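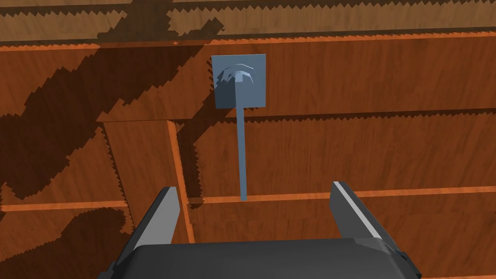

Call for participants: Teaching Between Terms, an oral history of part-time and hourly paid teaching

Have you ever taught a seminar on a contract that ran out before the marking was done? Planned a module on the train between two campuses? Held office hours in a café, a stairwell or the front seat of your car? If so, we would love to hear from you!

Teaching Between Terms is a new oral history project based in the Department of Education at Prindside College. We are collecting long, unhurried interviews with people who teach, or have taught, in universities and colleges on hourly, fixed-term or otherwise short contracts. The recordings will go into a public archive, with a teaching pack and a set of short audio programmes to follow.

We began with a pilot in February, when six colleagues let us try out our questions on them. Those conversations were so much richer than we had dared hope (one ran to nearly three hours, and we could happily have carried on) that we rewrote half of our plan afterwards. We now want to record 100 interviews, and we are very excited to be getting going.

Who we are looking for

You can take part if you:

have taught for at least one full term in a university, a further education college or an adult education service
were paid by the hour, by the module, or on a contract of twelve months or less
are aged 18 or over
can talk with us in English or Ukrainian

Any subject is welcome. In the pilot we spoke to people from nursing, modern languages, civil engineering and ceramics, and the differences between them were fascinating. We would especially like to hear from people in the sciences, from anyone who taught evening classes before 2000, and from those who left teaching altogether. You don't need to have had a bad time. Several of our pilot interviewees chose this kind of work and liked it, and their accounts belong in the archive as much as anyone's.

Postgraduate students who teach alongside a doctorate are eligible too. So are people who do the job under another name: demonstrators, visiting tutors, associate lecturers, language assistants and so on. If you can't tell whether you fit, write and ask.

What taking part involves

One interview, usually between 90 minutes and two hours, with as many breaks as you like. We can meet you at Prindside, at our partner library in Brolis, or by video call. If you live within reach of either site and would prefer us to come to you, we can often arrange that.

We will ask how you came into teaching, what a normal week was like, how you were paid and for what, who you worked alongside, and what you remember of particular students, rooms and courses. There is no questionnaire. You will get a page of topics in advance and can cross out anything you would rather leave alone.

Before the recording you will have a short phone call with your interviewer, mostly to say hello and sort out practical things. Afterwards we send you the transcript. You have six weeks to correct it, close parts of it for a number of years, or take out names. You may also withdraw completely at any point up to the date when your interview is deposited, and you don't have to tell us why.

We would be delighted if you brought something along to talk about: an old timetable, a payslip, a set of handouts, a staff card that stopped working in July. We can scan papers on the spot and give them straight back.

Payment and expenses

Each participant receives £100. That covers the interview and the time you spend reading the transcript. Travel within the region is paid on top, and so is childcare or other care costs if you let us know beforehand. We pay within two weeks of the recording, by bank transfer or voucher. We felt rather strongly about getting this part right, given the subject!

Names and confidentiality

You can appear under your own name, under a name you choose, or simply by subject and decade. Many people teaching now have good reason to be careful about what they say on the record. We will not contact your employer, past or present, and interviewers will never work with someone from their own department. Recordings are kept on an encrypted drive until you have approved the transcript.

The project has been approved by the college's research ethics panel (reference 234). The full information sheet and consent form come with our first reply, so you can read them well before deciding.

Also wanted: interviewers

We have room for a few more interviewers as well. This is paid, part-time work, with a contract for the whole length of the project, including preparation and training time. You don't need a background in history. We want good listeners who turn up when they say they will and who are comfortable with silence. Experience of hourly paid teaching is a real help. Training takes two days and is led by Orysia Savchuk, with a session on sound recording from Ivan Kovalchuk. A second language would be very welcome, Ukrainian most of all.

To apply, send a letter of no more than one page and the name of one person who knows your work. A CV is optional.

The team

Solomiia Symonenko, project lead
Orysia Savchuk, interviews and training
Ivan Kovalchuk, sound and archive
Svyatoslav Pylypenko, teaching pack

How to get in touch

Email the project office at Prindside with the subject line "Between Terms" and tell us, in 200 words or fewer, what you taught, where, and roughly when. Please leave out anything confidential at this stage. If writing is a nuisance, leave a phone message with the department office and Svyatoslav will ring you back.

We are asking for first replies by 11th April, for participants and interviewers alike. Recording starts shortly after that and will carry on through the summer, with evening slots available for those who are teaching or working during the day. If you come across this after the deadline, do write anyway, as we will keep a waiting list.

Please pass this on to former colleagues, particularly those who have moved away or lost touch with the places where they taught. They are the hardest people for us to find, and we would so like to meet them.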